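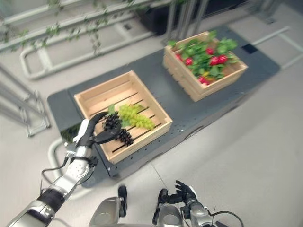
Left hand with the purple grapes over the near crate, radishes and greens in the far one.

Fimholm Produce Bench Kit for two-arm robots
Sold by Gotatent
Price: $1,338, bench, crates and care kit together
Robot not included

I put this kit together after a winter of running our own two-arm machine on whatever table was free. Every table was a different height, every crate slid, and I spent more mornings re-teaching positions than picking up fruit. So the Fimholm is basically my own wish list, built properly. One heavy dark gray bench with rows of holes in it, slatted pine crates that go back to the same spot every time, and the bits and pieces I reach for when a finger gets sticky or a cable starts rubbing (and it will, it's fruit!).

We sell it with notes, and most of the notes are on this page. Read them before you order and you'll know whether this is for you.

What comes in the box

Bench top, dark gray, with hole rows
Bench legs and four leveling feet
Two slatted pine crates, open top
Crate pegs, with spares
Hex keys, including the 5 mm you'll use for nearly everything
Soft brush, bottle brush, lint-free cloths
Cable ties, the hook-and-loop kind
Set of fingertip covers for the hand we use, black
Printed check sheet, which you can also copy as much as you like

The box is long and awkward, so get a second person for the unloading. The bench top goes in last when you build it. I've done it the other way and you end up lying on the floor underneath it, holding a bolt in your teeth.

Setting it up

Pick your floor first. A smooth, hard one is best. Carpet tile works until somebody leans on the bench, and then all your pick heights are off and you don't know why. Stand the legs where you want them, drop the top on, and get all the bolts in finger tight before you tighten any. Then go around with the 5 mm key, corner to corner, same as you'd do a car wheel.

Level the top with the feet. I use a plain bubble level from the hardware store, one way and then the other. When it reads right, run the lock nuts down and mark the floor with tape at each foot, because people do bump these with carts and you want to see it at a glance.

Now bring the robot up to the bench. Leave yourself enough room that both arms can fold in front of the chest without a hand brushing the edge. I park the arm that isn't working close in, fingers open, and let the other one do the reaching. It's much easier to watch one arm at a time while you're teaching, and a parked hand that stays put is one less thing in the way of the camera. Speed stays low for this whole part, and I keep the stop button in my own hand, not on a shelf behind me.

Pegs next. They push into the holes along the bench and the crate sits against them. Don't hammer them! If a peg won't go in, there's grit in the hole, and the bottle brush gets it out. Put the near crate where the working arm can get over the middle of it with some bend left in the elbow. An arm at full stretch gets shaky, and you'll see the fruit swing.

The second crate goes farther back. We keep ours loaded with the bulky stuff, leaves and roots, and do the fussy handling over the near one. You can flip that if your robot is built differently.

Teaching the near crate

I teach three heights: well above the rim, just above the rim, and down in the crate. The middle one is the one people skip, and then they call me. When you've got a bunch of something hanging from the hand, the lowest point is nowhere near the fingers. It's hanging down under them, and it's a different length every time. So teach the middle height with the longest bunch you own in the grip. If that clears the slats on the way over, everything else will.

For grip force, begin lower than you think. We grip up at the top of the bunch when we can, and let the berries hang free. If the hand closes on the berries themselves you'll get away with it a few times, then one pops, then the fingers are sticky, and from there the grip numbers mean nothing until you've cleaned up. I set the Xavier controller (that's the one on our machine) so it holds for a moment after closing, before the arm lifts. Slower, sure, but I drop a lot less.

Plastic practice fruit or real? We use both. Practice fruit is great for teaching positions, you can leave it out all day and it doesn't care. It's lighter and slicker than the real thing, though, so do your final grip settings with whatever you plan to handle for real.

Cables

Okay, cables. This is where the repair bills come from, so bear with me.

On an arm with the cable running outside, you want a loop that hangs free below the forearm. Too tight and it pulls at the plug each time the wrist turns. Too long and it drags across the crate rim and catches on a slat. I move the arm to its farthest reach, set the loop so it still has a gentle curve, and tie it there. Then I fold the arm all the way in and look again. If it's touching the bench or trailing over the crate when folded, take a little out and go back to full reach. You'll go back and forth a few times. It's dull, do it anyway.

Use the hook-and-loop ties from the kit and leave the zip ties in the drawer. Zip ties get pulled too tight, always, by everybody, me included. Run a finger along the cable once you're done and feel for a pinch.

Looking after it, every day

Power down, or at least hold the arms in a safe stop, before you put your hands anywhere near the fingers. Then:

Wipe each finger, back and front, with a damp cloth and then a dry one
Brush out the gaps between finger joints
Lift the crates off and brush the slats, both sides
Sweep stems and leaf bits out of the bench holes
Look at the cable loops on both arms, the idle one too
Check the floor tape at the feet

It takes me less time than making coffee once I've got the cloths out. Leaf bits are sneaky, by the way. They go down the hole rows, dry up, and then a peg sits a hair high and the crate rocks.

No soaking, please, and no hose. The crates are raw pine and they'll swell if you leave them standing in water. Wipe, stand them on edge, let the air do it.

Every 180 running hours

This is the bigger one, and I like to have a free morning for it. Take the fingertip covers off and look for splits at the edges. Replace the whole hand's worth together; mixing old and new gives you one finger that slips. Go over the bench bolts with the 5 mm key. Open and close each hand slowly with nothing in it and listen. A dry tick from one finger usually means dirt in the joint, and brushing fixes most of those. If it's still ticking after a good clean, stop there and send the hand to whoever services your robot. I don't open the finger joints myself and I'd rather you didn't either.

Last thing, run the crate positions again at low speed with an empty hand. If the near crate is off by even a little, re-teach that before you touch anything else.

When something's wrong

Bunch drops on the lift. Clean the fingers first, then look at the covers, then raise the grip a notch. In that order!

Hand clips the rim on the way in. The crate has moved or the middle height was taught too low. Push the crate back against its pegs and try once more, slow.

Crate rocks. Something in a hole or a peg not fully down.

One arm stops with a cable or communication fault at the same spot every time. Your loop is too short at that reach. Let some out, check the plug, and look for a flat or shiny patch on the cable. Shiny means it's been rubbing, and I'd swap it.

Everything is off by the same amount. The bench got bumped. Look at your tape.

Spares and extras

Pegs, covers, ties and crates can all be bought on their own. The fingertip covers are $17 a set, and if you handle fruit every day I'd put a spare set in the cart now. The Liltden crate liner is a separate item, a thin washable mat that lies over the slats. I use it for berries and small stuff that wants to fall through, and take it out for everything else.

Shipping

Bench kits go out flat in one long box, spares by regular mail. We close for stocktaking in June, so orders placed then wait until we're back. If you're not sure your robot will reach, send me the shoulder height and the arm length with your order note and I'll check it against the bench before anything ships.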